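Snack shelving check - my walk-round list, with comments

I look after the stockroom and the little display shop at Milureck, and this is the list I use for the black metal shelving where the packaged food lives. It started life as a proper form from Kettani, who sold us the units, but the form had eight boxes saying "OK / not OK" and no room to write anything, so I've typed it up again with my own notes underneath each item. Feel free to pinch it if you've got the same sort of racking at your place!

I do it in the morning before anyone wants anything off the shelves. Bring a torch, a damp cloth, the small rubber mallet and a pen that works.

1. Uprights standing straight
Result: pass
I stand back and look along the posts, then put a spirit level on each one I can reach. The slotted sort are lovely to put together but they can get nudged out of line if a trolley catches them at the bottom. All fine this time. There's a scuff on one at ankle height that was there in March as well, and it hasn't got any bigger.

2. Feet on the floor
Result: pass, with a grumble
Every foot should be touching the floor. I try sliding a bit of card under each one and if it goes in, the unit needs packing out. One foot at the back took the card about halfway. I've put a plastic shim in and it's solid now, but I do think the floor dips there - I'll look again next time.

3. Bolts and braces
Result: pass
Finger test first, spanner second. If I can turn a nut with my fingers it gets written up, even if I tighten it there and then. Found one on a corner bracket that moved a quarter turn. Tightened. The diagonal braces all gave a nice dull knock with the mallet, which is what you want (a rattle means something's loose further up).

4. Shelf boards
Result: pass
Boards need to sit right down in the frame with no corner riding up. I press on each corner in turn, and then run the cloth along the front edge, gently, as that's where you'll find a splinter or a chip. I also crouch and look along the underside for any sag. Avell, who supplied the replacement boards, say to turn them over if they start to bow, and I've done that once on a different unit. It worked a treat.

5. Weight and how it's spread
Result: pass
Our own rule is heavy things low, light things high, and nothing above the load on the tag. Snack food weighs next to nothing, so I never lose much sleep over this one, but I still read the tag out loud to myself. It says 700, and we're miles under it. The units downstairs are tagged at 1,000 and they hold drinks, so they get a separate sheet.

6. Stock standing properly
Result: pass, two comments

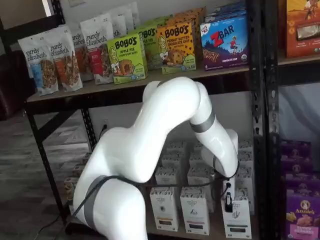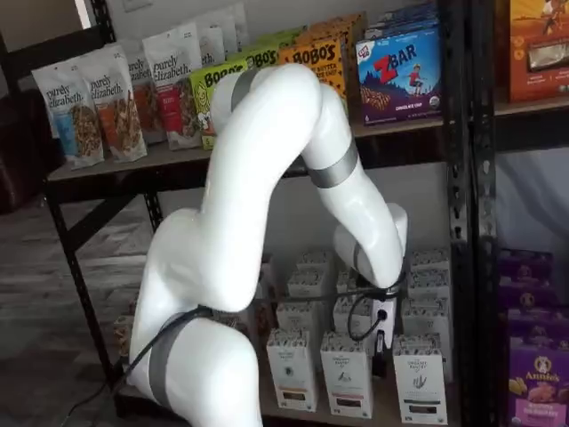 Granola at the left of the upper shelf, with the Bobo's to the right of it.

First comment: stand-up pouches are only as good as the bottom they stand on. Give each one a little shuffle so the base opens out flat, otherwise it leans on its neighbour and the whole lot ends up going over like dominoes. I like the purely elizabeth ones for this, they've got enough in them to stay put.

Second comment: boxes want to be square to the edge and back from it by a thumb's width. I know it looks smarter with everything pulled right to the front, and I've had this argument more than once, but a box hanging over the lip is a box on the floor by lunchtime.

7. Dates and packaging
Result: one action
Oldest to the front, please! I check the date on the front item in each row and then one from the back, and if the back one is older the row gets turned round. I also feel along the seals on the pouches for any that have started to lift. One row needed swapping over, done. The action is for me: the date list on the clipboard is out of step with the shelf and wants writing out again.

8. Floor and walkway in front
Result: one action
Nothing should be left where people stand to reach the shelves. Walk it in both directions, as you see different things coming back. Any lead or cable that has to cross the floor should lie flat and well away from where feet go, and I'd like to see it tidied when the job's over. I've asked for another pack of floor clips from Hudico, so that's the action, and I'll tick it off when they turn up.

9. Cleaning
Result: pass
Damp cloth on the metal, dry cloth on the boards. Please don't spray anything straight on the boards, they soak it up along the cut edges and go fluffy. Oat crumbs get everywhere, especially in the slots of the posts, and an old toothbrush is the best thing I've found for those. Check behind the bottom row for droppings too. None, thank goodness.

10. Light and signs
Result: pass
I should be able to read the small print on a packet on the lower shelf without the torch. I could, just. The load tag is clean and still stuck on at all four corners.

Carried over to next time
- the foot with the shim in it
- date list to be written out again
- floor clips from Hudico

The shelves are in use 365 days a year, so if you spot something wobbling between checks, don't wait for me. Take the stock off that shelf, put the yellow tag on the post and leave a note in the tray by the door - the tags are in the same drawer as the mallet.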